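Home Forums Bedroom Sleep & Bedding Search Log in

Thread: Are "cooling" sheets a real thing or just a markup?
Started by hbenavides (Hollis Benavides), February, 9:40 pm

**hbenavides**
I sleep hot. My sister swears by the Plineo cooling set, which is $138 for a queen. I've read the product page twice and still can't find what the fabric is. It says "temperature smart weave." Smart how? Before I hand over that kind of money I'd like to hear from someone who has owned a set past the first month. Right now I have a plain beige fitted sheet that came from a discount bin.

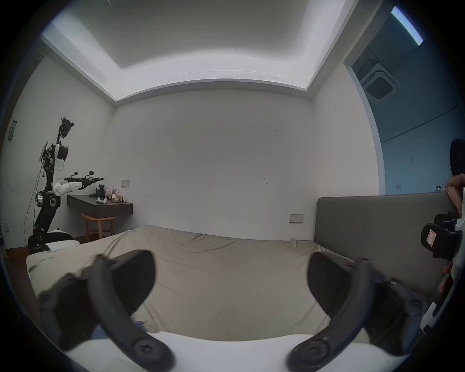
The room sits at 68 most nights and I still wake up at 3 am with my shirt stuck to me. I've tried a fan. I've tried no blanket. So is it the sheet or is it me?

**tin_roof_tess**
Probably the mattress. If it's foam, no sheet is going to fix that. I bought the Grukia ones two summers ago and they felt cool for the first minute or so every night, then they felt like sheets.

**kospina**
Disagree with Tess. I went from microfiber to cotton percale and the change was obvious the first night. Microfiber is polyester, it's a raincoat. But I'd never pay extra for the word "cooling" on the package.

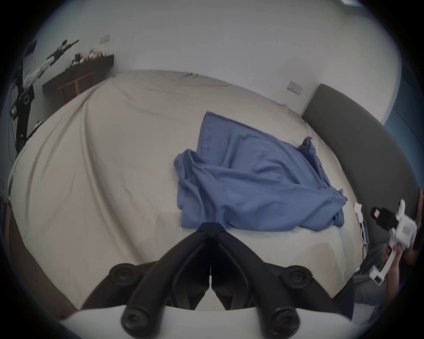
Look for percale, skip sateen, and ignore thread count over 400 or so. Mine were on clearance and they've held up fine. They wrinkle like crazy and I don't iron, so if that bugs you, fair warning.

**hbenavides**
OK but how do you know it was the percale and not that the old ones were worn out? New anything feels better for a week.

**kospina**
Because I put the old ones back on while the new ones were in the wash and I was sweating again. Not a lab test, I'll give you that.

**marlow667**
The Plineo page says "213 sleepers agreed." Agreed to what? Who picked them? Did they get free sheets? I wrote and asked and got a coupon code back.

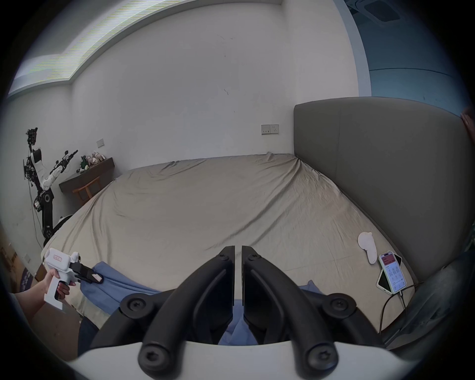
I've had the Tellex bamboo set for a year. It's rayon, whatever they call it. Soft, yes. Cooler, maybe a little. It pilled at the foot end by month four — and the elastic gave up on one corner, so I'm not buying again.

**tin_roof_tess**
You probably dried them on high. Bamboo rayon hates heat.

**marlow667**
Low, every time. The tag said tumble low and I did what the tag said.

**hbenavides**
Measured the mattress tonight after Tess's comment. It's foam, 12 inches, and there's a waterproof protector on it that I forgot existed. Crinkly plastic on the underside. I took it off. 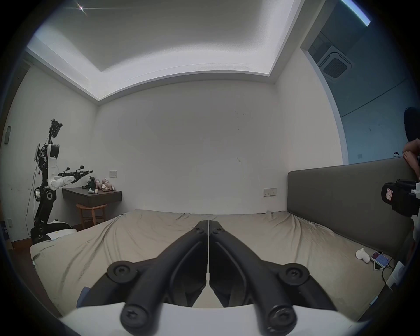
I'll give it a couple of weeks like this before I spend anything. If I'm still waking up I'll try one set of percale, no magic words on the label, from somewhere that takes returns after washing. Does anyone do that?

**kospina**
Choo took mine back washed, but they kept the shipping. Read the return page first.

**tin_roof_tess**
Told you it wasn't the sheet.

**kospina**
He hasn't slept on it yet, Tess.

Recent threads
Deep pocket sheets that stay on a 14 inch mattress
Is Grukia out of business?
Wool blanket in summer — am I nuts?
Washing pillows without wrecking them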